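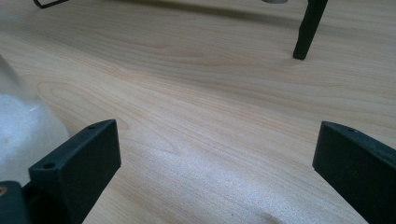 Sunday, bench notes, top no. 134

Back at the pale top today, the one for the Dinden order. Coffee first, then the blinds up on the window side, then I spent way too long just looking at grain (best part of the job, I'm not sorry). It's a blond top with those long loops the sales people call cathedrals, and the lines run off on a diagonal, so whoever picked it had an eye. Mackenzie Bélanger thinks maple. I wrote "maple?" on the job card and I'm leaving the question mark until Amrani sends the paperwork.

What I want to settle is the sheen. Dinden asked for satin and I keep getting a patch of glare that washes the grain right out. Move your head and it moves too, so I'm blaming the light before I blame the finish. Still, I don't want to ship it on a hunch! 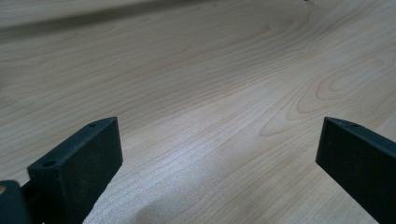

Does the glare mean the coat went on too thick?

Glare alone can't tell you that. Check it with the lamp low from two sides, and if the bright patch follows the lamp, leave the coat alone.

So I did the lamp thing, low from the window side and then low from the door side. The patch followed the lamp both times. I also ran my palm over it with my eyes shut, which feels silly but works better for me than looking. Nothing rough, no ridge where one pass of the pad met the next.

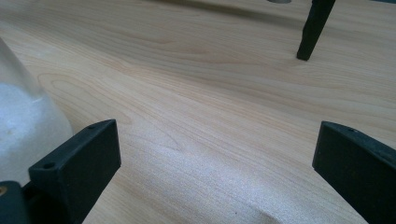 The other thing on my list was the sample board. I put down 2 coats of the Onow satin on the offcut in July and 3 on the back, and for my money the extra coat buys you nothing but shine. The can is batch 683, same as the top, so at least I'm comparing like with like. Next offcut gets a light rub with the gray pad after 16 hours and then I stop touching it (we'll see how that goes).

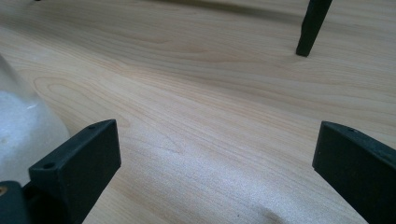
Rhonda Desjardins: I'd skip the gray pad on that offcut. It dulled the Flidik shelves in streaks and I had to recoat the lot. Try plain brown paper first, going with the grain, and only press as hard as you'd wipe a table.

OK, brown paper it is. Need to find some. Lamp goes back to Mackenzie before lunch.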